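Progress report to the Groltine Fund
Neltov Reading Nights, second report of the season
Covering June through August

Dear friends at Groltine,

We are past the halfway mark of the season you paid for, and it has been a happy stretch of work. The first report was mostly plans and room bookings. In this one we finally get to talk about writers standing up and reading things out loud, and about people coming in off Oster Street to hear them!

Readings

All of the summer evenings in the plan took place. We kept the shape we described in our application: two invited readers, a break, then an open hour where anyone who signs up gets up to three minutes at the microphone. The open hour has become the part people talk about on the way out. We had worried that it would fill up with the same voices, and in June it did, a little. In July we started drawing the reading order from a hat at the door, and that loosened things up a lot. First-timers no longer have to follow the strongest regular in the room, and the regulars seem to like not knowing when they'll be called.

We had one evening of translated work, with every piece read in the original and then in English. It ran long (we let it) and the room stayed full. We'd like to do that again in the spring with more time between pieces, because the readers wanted to talk about word choices and we kept having to hurry them off.

The heat in August was hard on the upstairs room at the Fitzsimmons building. We moved that month's reading down to the ground floor, which has worse sound but doors that open on both sides. If the ground floor stays available, we may keep it for summer readings and use the upstairs room from October on, when the radiators are running and the street noise is a nuisance.
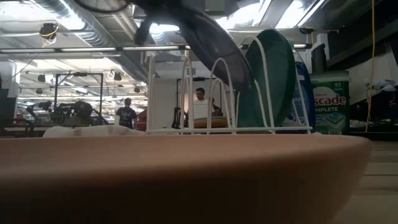
The anthology

Our call for short prose closed in July. We received 768 pieces, far more than we had planned for, and reading them all was the main reason this report reaches you later in the season than the first one did. Every piece was read by two people, with names removed. Where the two disagreed, a third reader settled it. We are very proud of how that went, and also a bit tired.

The book will hold 60 pieces. Most are under a page. There's a run of very short ghost stories that we did not ask for and could not bring ourselves to turn down, and a group of pieces set on night buses that seem to be talking to each other across the middle section. We have put them side by side and will see if readers notice.

Acceptance and decline letters have all gone out. We added a line or two of comment to the declines whenever a reader had left a useful note, and a good number of people wrote back to thank us for it. Several of them have since signed up for the open hour.

Still to do on the book: final proofs, the order of the last section, and the cover. The cover is the piece that worries us. The first design looked lovely on a screen and muddy on paper, so we have gone back for a simpler one in a single color. The printer is holding our slot for now, but we have told them to expect files in October, a month after the date in our application. 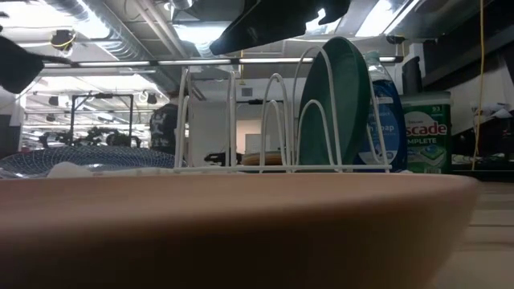
Workshops

The evening workshops are the smallest part of the grant and the part we were least sure of. They have settled in nicely. We dropped the lecture at the start after the first session and now go straight to writing, with reading aloud in the second half. People who said on arrival that they would only listen have ended up reading. A few of the anthology pieces began as workshop drafts, though we only found that out after the names were put back on.

We did cancel one session in July when the workshop leader was ill. It has been moved to the fall and will not cost anything extra.

Budget

Spending is close to plan. Readers' fees and room rental are as budgeted. Postage and copying came in over, entirely due to the size of the anthology pile, and we have covered that with money set aside for a second microphone stand. We managed to borrow a stand, so we don't expect to ask you for more. The full table is attached to the copy sent by mail.

One change we would like you to approve: we want to move the unspent travel money into fees for the open hour hosts. They have been working for free, they stay until the chairs are stacked, and the evenings would fall apart without them.

Coming up

The fall season opens in September with a reading by past workshop members. The anthology launch follows in November, downstairs at Fitzsimmons if we can get it. Seats will be held for anyone from Groltine who would like to come, and the sign-up sheet for the open hour goes out at 6:30 if any of you have something in a drawer.

With many thanks,
The Neltov Reading Nights team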